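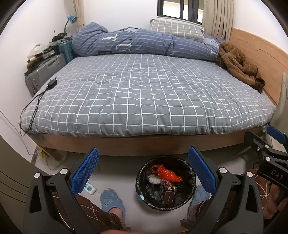

**Figure 1.** A double bed in one of the study bedrooms, seen from the foot, with the duvet bunched across the head end and a jacket over the side.

## 4. What people mean by "made"

I went into this part of the project thinking the bed question would be the easy one. We had 68 households in Leneddale, each with a short diary and a home visit, and I figured I could sort the beds into made and unmade over a cup of coffee. It took me most of May, and I changed the coding sheet twice.

The trouble started with duvets. Older work on household routines (the stuff I was raised on, anyway) treats bed making as one job with a start and a finish. You pull up the sheet, you pull up the cover, you're done. But plenty of the people I talked to had split it into pieces and only did some of them. The bed in Figure 1 is a good case. The blue duvet is up at the head in a long roll, most of the mattress is clear, and the gray checked cover is a bit rumpled in the middle. Is that made? My first coder said no right away. My second, Gaetano Tedesco, said yes, more or less — and then we argued about it through lunch.

What I ended up with was a category I called "opened." An opened bed has its duvet folded, rolled or shoved to one end so that the sleeping surface is left bare or nearly bare. I didn't ask for it to be neat. Thirteen households used the word "airing" in their diaries for something close to this, and they were pretty firm that it counted as housework. One woman wrote that covering a bed straight after getting up was "just lazy," which made me laugh, as I'd been doing exactly that for years and feeling good about it!

### 4.1 Things left on the bed

Clothes were the next headache. The diary form (we used the Rinis layout, with a few lines added for bedrooms) had a box for "items on bed" but no way to say where on the bed. That turned out to matter a lot to people. A jacket over the edge near the pillow, like the brown quilted one in Figure 1, is a different thing from a heap of shirts in the middle, and when I showed people sets of bedroom photos they treated the two very differently. Something over the edge was "put" there. Something in the middle was "dumped." I heard those two verbs so often that I started using them in my own notes.

Chairs come into this too. I expected a chair by the bed to soak up the clothes, and in the Marwat interviews people did talk about "the chair" as if every bedroom came with one. Roughly 10 of our households kept a chair right beside the bed, though, and still put jackets and sweaters on the mattress. I don't have a good answer for that. When I asked, I mostly got a shrug, or a story about a sister.

### 4.2 Agreement between coders

With only the made/unmade split, the 2 of us disagreed constantly. Once "opened" was in the sheet we hardly had to talk, apart from the beds with more than one cover, which I come back to in Section 5. I also dropped the Luvus tidiness score for bedrooms at this point. It takes off a point for any wrinkle in the top layer, and I couldn't find one person in Leneddale who cared about wrinkles.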